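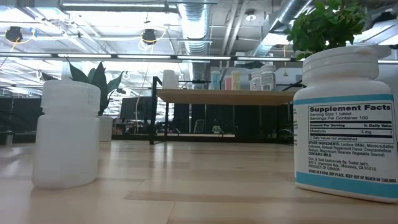
Cleaning out the medicine cabinet is one of those chores I used to put off until something fell on my head, and I suspect plenty of you do the same. It helps to set aside a quiet hour and carry everything over to a table with good light, where you can read the small print without squinting. Turn each bottle until you find the panel that says what's inside and how much. On the melatonin it's the Supplement Facts box, with 3 mg per tablet and 100 servings to the container, and that's the line you'll want to copy onto your list. My neighbor Sofia Seixas keeps hers on an index card taped inside the cabinet door, and I've happily stolen the idea.

Step 1. Sort by date
Look for the expiration date, which likes to hide on the bottom or along the seam of the label. Make one group for things still good and another for things past their time. If you can't find a date at all, put the bottle with the old ones.

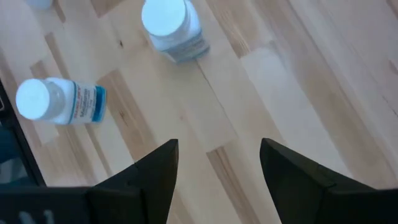

Take your time with the look-alikes, too. A strip of masking tape on the cap with the name in big letters saves a lot of fumbling at two in the morning — I use a different color for each person in the house.

Step 2. Set the old ones aside
Many pharmacies have a drop box, so call yours and ask what they accept. Before you hand over a prescription bottle, black out your name and the prescription number with a marker.

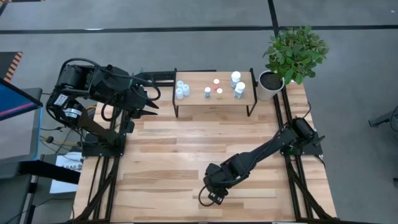 Step 3. Put the rest back somewhere dry
A bathroom gets steamy, and a high bedroom shelf suits most pills much better. Keep them well out of reach of children, lids on tight. I go through mine every September.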